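Thursday, July 4, 2019
By Evaristo Montes

We use cookies to keep this site running. By staying on the page you accept them. OK

Teleop bin station, pre-session check with comments
Nondeck cell 2, Rerkerska pick-and-drop demos

Went through the whole station before the holiday crew started, and I'm happy to say this is the best shape it has been in all year! Comments are under each item. Please add yours with initials.

1. Emergency stop
Pass. Pressed from the operator chair and from the door side. Arm held position both times and the reset needed the key, as it should.

2. Remote controller
Pass with comment. Dead-man grip is crisp again after the June swap – what a difference. The left trigger still has a little play at the start of travel. Squeeze slowly on your first few grasps until you get the feel of it.

3. Speed and force limits
Pass. Loaded the Budimum profile and read the values back off the screen. Do not raise them to get through a session faster. Slow demos are good demos, and the policy learns from every wobble you put in.

4. Hand guiding
Pass. Arm floats nicely with no drift when you let go. Keep fingers off the wrist joint. Hold the arm by the big cover or the forearm.

5. Session log
Pass. Counter read 2675 demos at the start of the check, 115 of those flagged for review. Dursun export ran clean. If you drop something outside the bin, flag it and keep going, do not delete it.

6. Cables and hose at the gripper
Pass with comment. Ran the wrist through its full range by remote and nothing snagged. The bundle makes a wide loop, so watch it when you reach low along a wall. Check the small connectors by eye before every session, hands off unless the arm is powered down.

7. Bin, clamps and objects
Pass with comment. Clamp at the upper left corner is tight. The divider slope is worn pale and its lower edge is ragged, so wear gloves if you reset objects by hand. I love this mix: the toy block, the tape measure, the fuzzy white thing and the see-through tape dispenser all ask for a different approach. The red tumbler on its side is a great one to teach, try it from both ends. Start with everything in the front compartment and the rear one empty.
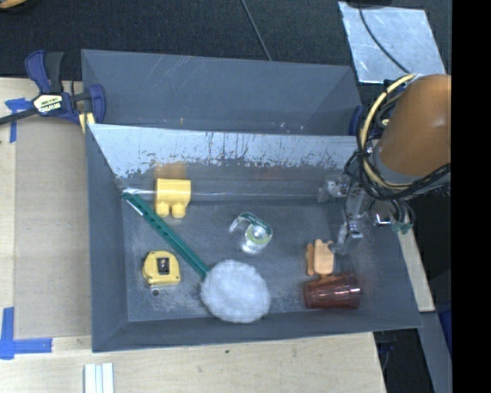 8. Floor tape and chair position
Pass. Operator chair stays behind the line while the arm is live. One corner of the tape was lifting and I pressed it back down.

9. Operator breaks
Open. Session 23 ran long with no break logged. Please stop when your wrist gets tired, even in the middle of a good streak. The next demo will be better for it.

Result: cleared for use, item 9 to be closed at the next check. E.M.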